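Sorting and Storage of Small Household Items on a Shared Tabletop

Karthik Kanagaratnam
Project report, Introduction to Product Use and Layout

1. Background

The Debnath study rooms have one small table per room, and small items collect on it over a term. Items left at the front of the table are moved every time somebody needs the surface, and items that are moved often are the ones reported missing. The project compared two ways of arranging the same set of items and measured how long it took a person to find and put back one of them.

The work was limited to storage that can be bought or made without tools. Shelving, wall hooks and anything fixed to the building were left out at the request of the housing office.

2. Materials

Three types of storage were considered.

Open containers. Cups, bowls and pitchers. These take items of odd shape and need no opening. Long items stick out of the top, which makes them easy to find and also easy to knock over.

Closed boxes with a slot. Items can be dropped in without lifting a lid. Getting them back is slower. The slot sets the largest item that will fit.

Boxes with a drawer. The drawer keeps items out of sight and out of the dust. It needs clear table space in front of it equal to the distance the drawer travels.

The Flostutby catalog was used for the first list of containers and Plutex supplied the drawer liners. The liners were cut to size with scissors. Two were cut too short in January and were replaced.

3. Method

Layout A placed the containers wherever the previous user had left them. Layout B placed all containers along the back of the table, with the front left for work. The same items were used in both layouts.

Each trial started with the person standing at the front of the table with hands down. The name of an item was read aloud. Time was taken from the end of the name until the item was back in its container and any drawer was shut. A trial was thrown out if the person asked for the name again. Times were entered in a Finano spreadsheet by the person holding the stopwatch.

The target was 500 trials across both layouts. After bad trials were removed, 127 were dropped from the Layout A set and 110 from the Layout B set. The larger loss in Layout A came mostly from one session in which the names were read too quietly.

4. Results

Layout B was faster for items kept in open containers. For items kept in a drawer the two layouts gave nearly the same time, and the spread was wide in both. Most of the drawer time went into opening and closing, which the layout does not change.

Layout B had one repeated fault. People stopped closing the drawer fully when the next item was in an open container beside it.

5. Discussion of the back row

Drawer clearance should be treated as part of the footprint of a box when a back row is planned. A box measured only by its body will seem to fit in a space where its drawer cannot be used. With the wooden box standing in the back row and its drawer partly open, the drawer comes forward toward the work area, so that strip of the table has to stay free. The cup to the right of the box does not have this problem, and the red object in it can be picked up by the part that stands above the rim. The small blue item at the base of the cup is a different case, as an item placed beside a container was scored as not put away under the rules in section 3. A later version of the test should record drawer position at the end of each trial as fully shut, partly open or fully open.
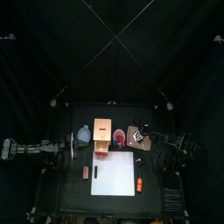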